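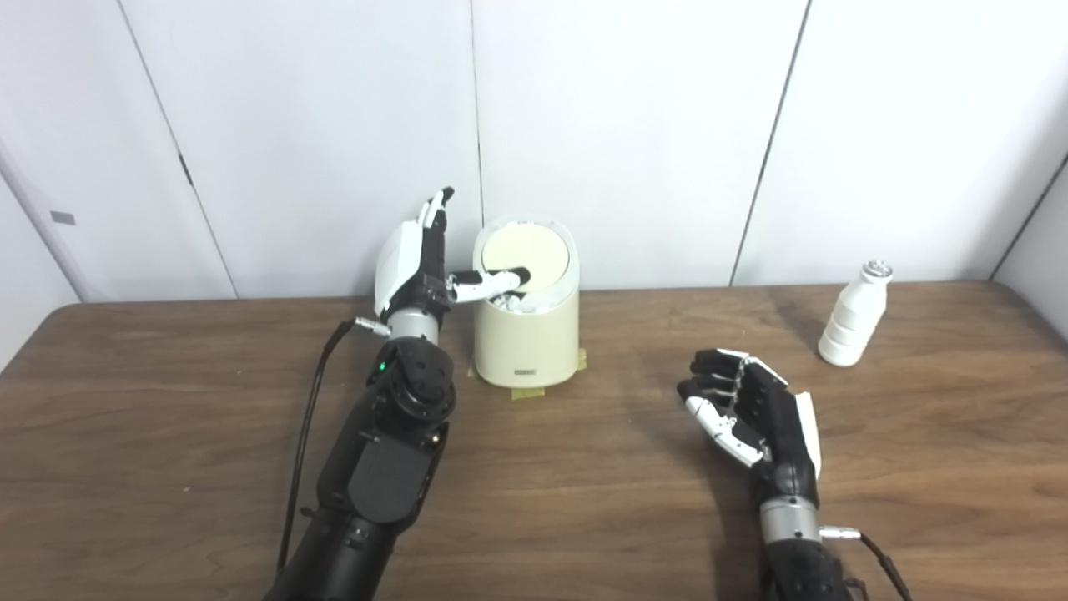
Where do the paper scraps go at the end of a bench session? Into the small cream bin on the table, and from there into the blue sack by the door.

30 May 2020, Nalinside, bench notes

Swapped the bin liner before starting. The new ones from Grindico are too long for a bin this short, so I folded the top down twice. Clémence wants the old roll used up first — fine, it's in the second drawer.

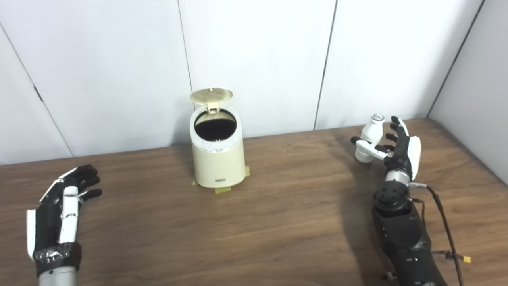 Table care is next on my list. Jacqueline asked in March what tape residue does to the wood finish, and I still have no answer for her. The yellow masking tape at the base of the bin is a fair test. Plan: peel one strip slowly, wipe with a damp cloth, check the finish under the desk lamp. If it marks, we go to felt pads.

Ankit to order 2 more rolls of tape either way. Lid hinge: ask Ashton if he has a spare pin.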